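Product Guides > Drarnex Disassembly Cell > Set-Up > Section 6: Preparing the Work Area

6.1 Placing the computer

This section applies to the Drarnex cell as supplied by Hubmann with the desktop computer kit. Complete Section 5 (arm calibration) before proceeding.

1. Disconnect the computer from power and remove its side panel.
2. Lay the tower on its side on the slotted table, with the open side facing upward.
3. Set out the gray printed fixtures on the table beside the case. Leave a clear path between the fixtures and the open side.
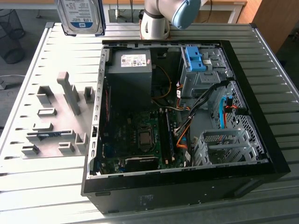 4. Check that loose cables do not cross the parts to be removed. Cables that cannot be moved aside should be unplugged by hand before the first cycle.
5. On the control screen, select the part list that matches the computer model and press Confirm.

CAUTION: Keep hands out of the work area whenever the arm is enabled. Press Hold before reaching in, even to move a cable.

Note – The approach speed is limited to 200 mm per second during set-up. This limit may be changed only by a trained supervisor.

6.2 Checking the fixture plate

The fixture plate provides holders of several shapes for parts and tools. Each holder is listed by name in the Ollulmont parts file supplied with the kit.

1. Confirm that the plate sits flat against the ribbed wall and does not move when pressed lightly.
2. Clear the holders that the program will use to receive parts.
3. Jog the arm toward the plate at the lowest speed and stop before the gripper makes contact.
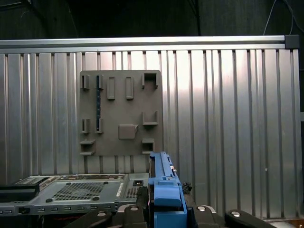

4. Compare the gripper position with the value shown on the screen. If the difference is greater than 8 mm, repeat Section 5.
5. Save the position and return the arm to Home.

Service questions should be sent to Leonie Thaler, Customer Support, Derindale office. Please quote the software version.

Section revised 10/27/23. Continue to Section 7: First Cycle.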